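Roboterhände im Küchentest: So vergleicht ihr Griffe an Bechern und Behältern

Stand: 5. Dezember 2022

Seit Juli probieren wir in Bronau Hände, Handgelenkhalterungen und Regler an einem zweiarmigen Roboter aus, und runde Gefäße sind immer noch mein liebster Prüfstein! Glatte Wand, keine Kante, oft leicht konisch: Da zeigt sich sofort, was eine Fingerstellung taugt. Wer selbst vergleichen will, kommt mit ganz normalem Küchengeschirr weit.

Was ihr braucht

Mindestens zwei Gefäße mit unterschiedlichem Durchmesser, eine Küchenwaage, Klebeband für Markierungen und eine Steuerung, die Fingerströme mitschreibt. Wir nehmen dafür den Zolero-Regler mit 100 Hz Abtastrate. Für die Auswertung reicht eine Tabelle.

Schritt 1: Kabel prüfen
Fahrt beide Handgelenke langsam durch den ganzen Drehbereich. Die Kabelschlaufe muss in jeder Lage Luft haben, sonst zieht sie am Gelenk und ihr messt das Kabel mit. Danach die Klemmhalterungen noch einmal nachziehen.

Schritt 2: Einhändig greifen
Beginnt mit dem kleinen Becher. Finger um die untere Hälfte legen, Daumen als Gegenlager an die Wand, dann die Kraft in kleinen Stufen erhöhen. Notiert die Stufe, bei der der Becher beim Kippen nicht mehr rutscht. Bei uns sind es 24 Wiederholungen pro Einstellung, das klingt nach viel, geht aber flott.

Schritt 3: Beidhändig halten
Beim größeren Behälter kommen beide Hände dran. Startet mit kleiner Kraft auf beiden Seiten und kippt dann die Öffnung zur Kopfkamera. So lässt sich gleich mitprüfen, ob die Bildauswertung den Rand sauber als Ellipse findet. 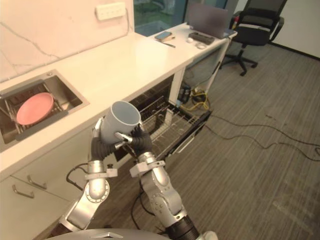
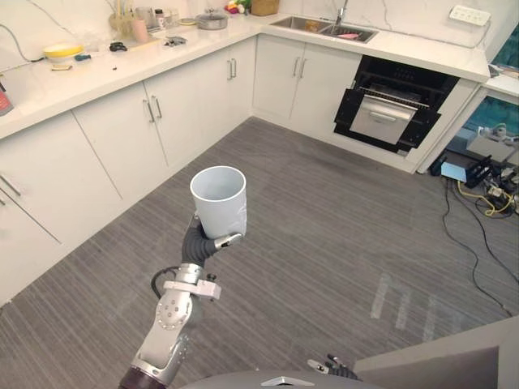

Großer Behälter mit zwei Händen (oben), weißer Becher mit einer Hand (unten).

Schritt 4: Gewicht dazu
Erst wenn der leere Griff sitzt, füllt ihr Reis ein, bis die Waage 800 g anzeigt. Bitte kein Wasser, solange Elektronik in der Nähe liegt. Bei der Arancibia-Hand mussten wir den Daumen danach ein Stück tiefer setzen, und plötzlich lief es wunderbar ruhig!

Schritt 5: Vergleichen
Tragt pro Hand und Gefäß Haltekraft, Rutscher und Greifzeit ein. Unser Ausgangswert beim Becher lag bei 58 Prozent sauberen Griffen, mit dem angepassten Daumenwinkel wurde es spürbar besser. Ändert immer nur eine Größe auf einmal, auch wenn es in den Fingern juckt.

Falls der Becher sich beim Schließen wegdreht, kommt der Daumen meistens zu früh. Verzögert ihn etwas und testet noch einmal. Die Vorlage für die Tabelle liegt im Projektordner Merkamlow, Blatt 2 ist für beidhändige Griffe.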